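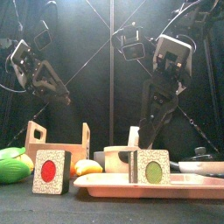 Wirkell Course in Play Materials
Handout 5: Sorting and putting away the toy kitchen
1 Aug 2018

In this session we work with a mixed set of toy kitchen objects and blocks. The aim is to learn how to prepare a table for small children, and how to clear it together with them.

Before the activity

Choose the objects for one table. Food and blocks can be mixed, but each thing should have its own place to return to. A tray is good for things in use, and an open crate is good for storage. A crate with handles is easier for two children to carry.

During the activity (15 minutes)

Give one instruction at a time. "Put the vegetables in the crate" is clear. "Tidy the kitchen" is too wide for a child of this age — they will ask what you mean, or they will start to play again.

Let the children decide where the blocks belong. Some groups use them as food, and this is accepted.

Homework

Read the chapter by Radu, pages 2 to 5. Write a short plan for your own table, with a list of the objects and the place of each one. Bring it to the next meeting in the Zalow room.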